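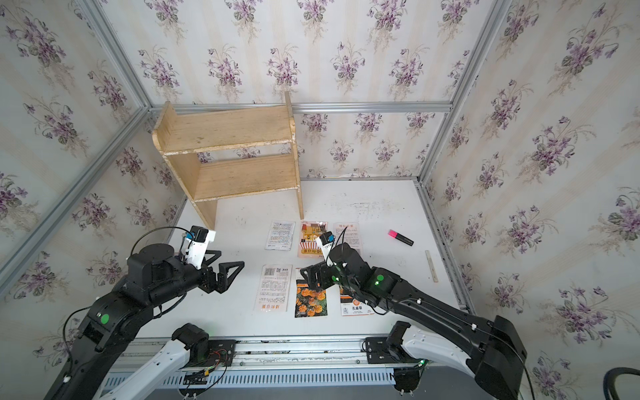 Marik two-arm bench kit: review before you sign the purchase order

I went into this one expecting to be annoyed, and for the most part I was. Marik sells the kit as "bench-ready" at $3,000. You get two arms, a gripper and a wrist camera on each, and the base rail. You don't get a table, walls, or anything to hold the corners together. Our aluminum extrusion came from Zupan and went on a separate invoice, which our purchasing office did not enjoy.

We want it for sorting and shelving seed packets. Marigolds, mostly. Flat packets on a flat white tabletop are a mean test for any parallel gripper, and the sales sheet only talks about boxes and bottles. Ask for a trial with your own stock. I asked twice and got a brochure.

The cabling bothers me too. There's slotted ducting under the rail, fine, but loose colored wires still hang off the left mounting plate, and at this price I'd like them tied down. The wallpaper is our own choice and cost next to nothing. Same with the little pine-colored shelf, chipped paint and all.

Genowefa Pietrzak does our budgets and set aside another $2,000 for spares, fingers and a service visit. I thought that was high. Having read the warranty (fingers are "consumables"), I'd leave it in.

Skener quoted us for a single arm with a longer warranty. If your job doesn't need two hands, get that quote first. I'm holding off on a second Marik until October, when the new price list is due.

2 stars out of 5 for now.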